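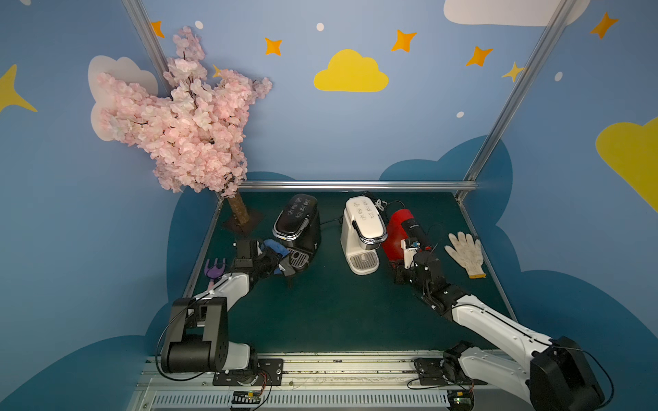

Two compact coffee machines, one black and one cream-white, at the back of a green tabletop.

Small Machines, Regular Wiping

Category: Home & Counter | 222 shares | 4 comments

A drip tray is the part of a coffee machine that gets dirty first and gets cleaned last. Residue dries into the grate within a day and then needs soaking.

Keith Hapeta services countertop machines at Haworth. His routine is short: unplug, lift out the tray, rinse, wipe the top panel with a damp cloth. Printed icons wear under abrasive pads, so he uses cotton or microfiber. Descaling is done every 40 brews in hard-water areas.

Leave a hand's width between neighboring machines. Coil spare cable behind them, clear of the tray.

Comments (4)

Poppy Hulme: Does 40 include rinse cycles?

Lionel Cheetham: No, brews only.

Neville Bellamy: Soak the grate overnight. Works on mine.

Chelsea Bunting: Which descaler?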